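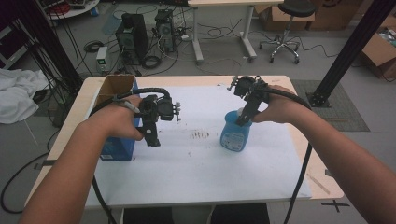 Brovthorpe Print Room, Drawing and Layout Section

Last updated: November 2019
Reading time: 4 min

3. Preparing a sheet for layout work

This section covers laying out heavyweight cartridge paper before drawing or lettering. For mounting finished work, see section 5.

3.1 Clearing and covering the table

1. Wipe the table top with a dry cloth. Do not use spray cleaner, as residue will mark the underside of the sheet.
2. Take one sheet from the Dadix flat store, drawer 4. Lift it by two opposite corners.
3. Lay the sheet with the smooth face up. A large sheet should cover most of the table and leave a strip of wood to rest tools on.
4. Smooth from the centre outwards with the side of a clean hand.

Note: Slight wrinkles are acceptable for rough layouts. For finished work, leave the sheet under the Pacheco pressing board overnight.

3.2 Dealing with smudges

Dark smudges near the centre of a sheet are normally graphite or charcoal picked up from hands.

1. Blow or brush away loose specks first. Rubbing them will drive them into the surface.
2. Press a putty rubber on the mark and lift. Do not drag it.
3. Turn the rubber to a clean face and repeat.
4. If the mark remains, use the sheet for roughs only and pencil an R in the top right corner.

Caution: Never use a damp cloth on cartridge paper. The surface will cockle and will not take ink evenly.

3.3 Setting the guide lines

1. Fit the Dresonix parallel rule to the left edge of the table and tighten both clamps.
2. Check that the rule runs freely over the full height of the sheet.
3. Set the first line 400 mm from the lower edge. Draw lightly with a 2H pencil.
4. Move the rule up for each further line. Do not slide the paper.

Note: If the rule sticks, slacken the upper clamp a quarter turn. Replacement clamps are listed in the stores book under part 2147.

3.4 After use

Return unused sheets to the drawer, smooth face down. Marked sheets go in the roughs tray.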